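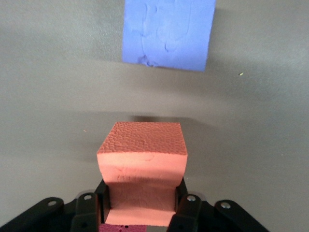
Section 4: Setting Up Your Trays and Logging Your First Coins

Okay, so you've unpacked the Dridlow cabinet, you've got the Trellent catalog program on your computer, and now you want to start putting coins and medals away. Good. I wrote this section after I'd moved my whole collection over, all 2,897 pieces, so some of what follows is the official way and some of it is just how I do it. I'll try to say which is which.

You'll need the ten trays that came with the cabinet, the bag of felt liners, the little round paper tickets, a soft pencil, a small scale that reads to a hundredth of a gram, and a pair of calipers (plastic ones, please – I still wince about a token I scratched with steel ones years ago).

4.1 Before you start

1. Wash your hands and dry them really well. I use cotton gloves for silver proofs and bare clean hands for everything else, held by the edge only. Gloves make me clumsy, and a dropped medal is worse than a fingerprint.

2. Lay a folded towel on the table where you'll be working. Everything happens over the towel. Everything!

3. Let the cabinet stand open overnight if it's just come out of the box. Mine had a faint glue smell for the first day and I didn't want that shut in with my bronze.

CAUTION: Don't clean anything before you put it away. No polish, no baking soda, no toothpaste, no dip. If a coin came to you dark, leave it dark. I once bought a box lot of commemorative medals where every single one had been rubbed bright, and they were worth less than the metal.

4.2 Fitting the trays

1. Pull out the bottom pair of runners and check that both click. The left one is stiffer on every Dridlow I've handled.

2. Slide in the deep tray first. It goes at the very bottom and it's for medals, plaques and anything in its original case. The case has to close with the tray pushed in, so try your thickest one before you fill the rest.

3. Add the shallow trays above it, working up. The notch on each tray faces the back. If a tray sticks out by the width of a pencil, it's in backwards.

4. Drop one felt liner into each hole. They're cut a hair too big on purpose. Press the middle down with your thumb and the edge will settle by itself.

Note: The green liners and the red liners are the same felt. I use red for silver and green for copper and bronze so that I can see from the doorway which tray I've left open, but that's only me.

4.3 Deciding on an order

This is the part people write to me about the most, and there really isn't one right answer. Sarahí Carrillo, who looked over this guide for me, sorts strictly by ruler and then by date. I sort by country, then by size, so the trays look tidy (she thinks this is terrible). The Trellent program doesn't care either way. It finds things by number, so you can put a school prize medal next to a trade dollar and still locate both.

What I would say is leave gaps. When I set mine up I filled every hole in tray three with Dutch and Belgian pieces, and a week later I picked up a nice little jubilee medal at a show and had to shift the whole row along by one. Leave two empty holes at the end of each row.

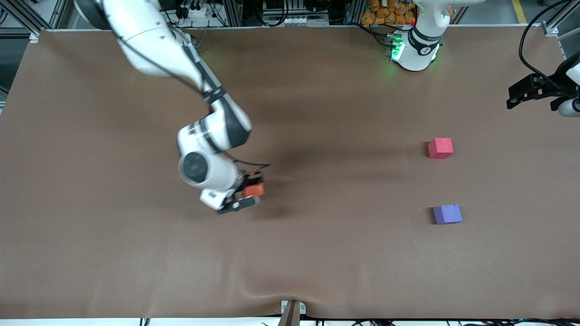
And if you collect sets, leave a hole for each date you're missing, with a ticket in it saying what belongs there. It's a bit annoying to look at, but it's great when you're standing at a dealer's table trying to remember whether you need the one with the privy mark or the one without.

4.4 Writing the tickets

1. Write in pencil. Ink fades, and some inks will mark the coin.

2. Put the catalog number at the top. Trellent hands these out in order, starting at 100, so your first piece is 100 and your second is 101.

3. Underneath, write the country, the year and the value or title. Short forms are fine as long as you'll still understand them later. I have a ticket that just says "Lg. w/ ship" and I've never worked out what I meant.

4. On the back, write where you bought it and what you paid. Some people put the price in code. I don't bother.

5. Set the ticket in the hole face up, then the coin on top of it.

CAUTION: Use only the paper tickets from the bag or another acid-free kind. Don't cut your own from old envelopes or index cards. And never put a coin down on soft PVC, it goes sticky and leaves green gunk on copper.

4.5 Making the record in Trellent

1. Open the program and choose New Piece. The number fills in automatically.

2. Weigh the piece twice. If the two readings don't match, let the scale sit for a minute and try again.

3. Measure across the widest point. For a medal with a loop, measure without the loop and put the full height in the Notes box.

4. Choose a metal. If you aren't sure, choose Unknown. Please don't guess silver! I had to go back and fix a whole run of white metal medals because I'd been optimistic.

5. Type in the inscriptions exactly as they read, including odd spellings and dots between words. Start with the front, then the back, then the edge. If the letters are worn away, put a question mark for each one you can't read.

6. Add designer's initials if there are any. Look under the neck of a portrait or down near the rim, with a loupe and the lamp held low.

7. Press Save, and then check that the tray and hole numbers on the screen match where you've put it.

Note: If you skip the tray number, the program still saves the record but files it under Loose. When I finally looked in there I had 881 pieces sitting in Loose, and that took me most of July to straighten out – so do it as you go.

4.6 Bringing in an old list

If you kept your records in the older Droltton program, you can bring them across with File, then Import. The dates and weights come over cleanly. Accented letters sometimes don't, so read through anything French, Spanish or Portuguese afterward. Prices paid will land in the Notes box, and you'll have to move them by hand.

Save a copy of the old file first, on a different drive. Import in batches if your list is long. My first try stopped at record 951 with no message at all, and it was a stray quotation mark in the title of a shooting medal. I took out the quotation mark, started again from there, and the rest went through while I made lunch.

Section 5 covers photographing both sides and printing a list for your insurance company.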